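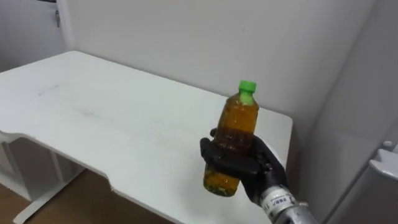
A reader in Chaiyaporn asks how often the fingers should be cleaned, and adds that her arm has started to let bottles slide down slowly after two months of daily work. She has already raised the grip force and it helped only for one afternoon. I get this question often, so I put my whole routine on this page.

First, please set the force back to where it was. When the fingers are greasy, more force makes the motors warm and the bottle soft, and the bottle still slides. Clean first, then test, and only then touch the settings.

Cleaning the fingers

Send the arm to its rest position, switch off at the main switch and wait until the status light is dark. Do not clean with the arm only paused. Mine once closed on the cloth, and I was lucky that it was the cloth.

Use a soft cloth, warm water and one drop of dish soap. The cloth should be damp, not dripping. Wipe each finger from the palm to the tip, then bend it gently by hand and wipe inside the creases, where sugar from drinks collects and becomes like glue. Go over everything again with clean water, and dry it well. An old soft toothbrush is good for the creases.

I do not use alcohol on the finger skins. The Arnix booklet permits it for the metal parts, but on my first set of skins the surface became shiny and hard, and shiny skins do not hold a wet bottle. Kitchen spray with lemon smell is also bad, it leaves a film.

The wrist

Wipe the metal with a dry cloth along the seams, never with water. If you have a serial label there, go around it. I rubbed the number off my first one and then Moser could not tell me which seal to order. Write the number also inside a cupboard door.

A small play in the wrist is normal. Hold the hand with the arm switched off and turn it lightly left and right. If you hear a click, tighten the ring by hand until it stops, then a very little more with the strap wrench. Do not use pliers.

The bottle test

I test with a half-liter drink bottle, full and closed. Water or tea, it makes no difference, but a half-empty bottle moves inside and gives you a false picture. Let the arm take it at the middle of the body, lift it low over the table and hold it for 40 seconds. Make a pencil mark on the bottle at the upper edge of the top finger. If the mark has moved, clean again before you change anything else.

When it still slides, raise the force by one small step and repeat. Stop as soon as the plastic starts to crackle. My own setting is 200 in the Ovenano menu, but another arm will want another number.

When to change the skins

My counter was at 3,270 grips when the first skin began to open at the thumb. I now look closely at the thumb every May, when I do the big cleaning — a small cut there grows fast. Change all the skins together, or the new ones will pull the bottle to one side.

Keep the old set in a bag. One good finger from it can save you while the order is on its way.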